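The case for one plate on the table

I moved to this country with two suitcases, and for the first months I owned almost no furniture. I ate standing up, next to the window. When I finally bought a table, I was so proud of it that I kept it empty for weeks. I wiped it every evening. Then life came in, as it does, and the table disappeared under mail, keys, chargers and a bag of screws from the bookcase.

I am writing this because I read a lot of advice about tidy homes, and nearly all of it is about boxes. Buy a box with a lid, buy a box with a label, put the small things where the eye cannot find them. I think this advice is wrong for a table. A table is where we put something down when our hands are full. A closed box asks for two hands and a decision, and at seven in the evening I have neither.

My opinion is that every table should have one plate on it which is not for food.
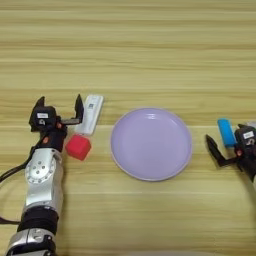 One lavender plate on light wood, with a red cube and something white still waiting beside it.

I do not mean a beautiful bowl. People buy a beautiful bowl, usually deep, and it becomes a small box without a lid. Mine was a gray one from Boström, and it cost me 40 dollars, a price I did not confess to my family. After one winter I turned it over and found a dead battery, a foreign coin, the spare key I had already paid to replace, and a receipt from Rakgate for a lamp I no longer own. A deep bowl hides things very well. It only looks more friendly than a drawer.

A flat plate cannot hide anything. What you put on it is seen from the door, and after four or five objects the next one rolls off. This is annoying, and I believe the annoyance is useful. It tells you that the evening has come to carry things back to their places. With the bowl I could wait until spring.

The color matters too, more than I expected. For a pale table I would never choose a white or a brown plate, because the eye goes over it like over the wood itself. A soft color is enough. Purple and pink are both good, and they do not shout while you are drinking your coffee. Then a strong color on top of it is impossible to miss.

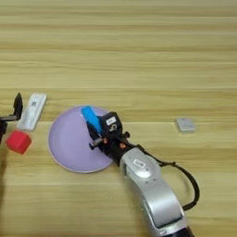
What belongs on the plate

In my home the rule is simple. If a thing is small, and I do not know where it goes at this moment, it goes on the plate. A child's block goes there, and also a hair clip, a pen cap, the button that came off my coat in November. Things that I know where they live do not go there, even when I am tired. I break this rule perhaps twice a week.

My sister-in-law does not agree with me. She says a plate for lost things is an invitation, and that a really tidy table needs no such place. She lives alone in a new apartment in Trestance with deep closets along one wall, and I think it is easy to have principles when you have closets. Where there are children, small objects arrive on the table every hour. The only question is if they arrive in one place or in nine.

There is also the question of money, which the magazines do not like to touch. The organizer from Waretti that everyone in my building seems to own has 2 levels and a special slot for glasses. It is well made and I have nothing against it. But it decides for you what kind of person you are. I do not wear glasses, so in my neighbor's house, where I have coffee, the slot is full of rubber bands. A plate has no opinion about this.

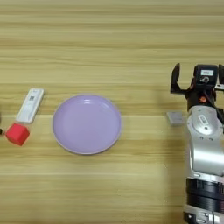
I should be fair and speak about the weak side of my system, which is laziness. A plate works only if the hand goes the last few inches, and very often it does not go. We put the thing next to the plate and feel that we have tidied. The red cube lying there against the white plastic piece, with the plate empty right beside them, is my kitchen on most evenings. I used to be angry at this with my children, until I noticed that I do the same with my own keys. Now I only ask them to do it before we set the table for dinner, and I do my keys at the same time. Some days we forget, and we eat with a toy car next to the bread.

For large tables I have less experience. A reader of our building newsletter wrote to me that she tried my plate on a long dining table and the family used only the end that was near it. She moved it to the middle and it worked better, but then the youngest could not reach. Maybe a long table needs two plates, though I am afraid that two will soon become three. If you have solved this in your own home, I would like to hear how.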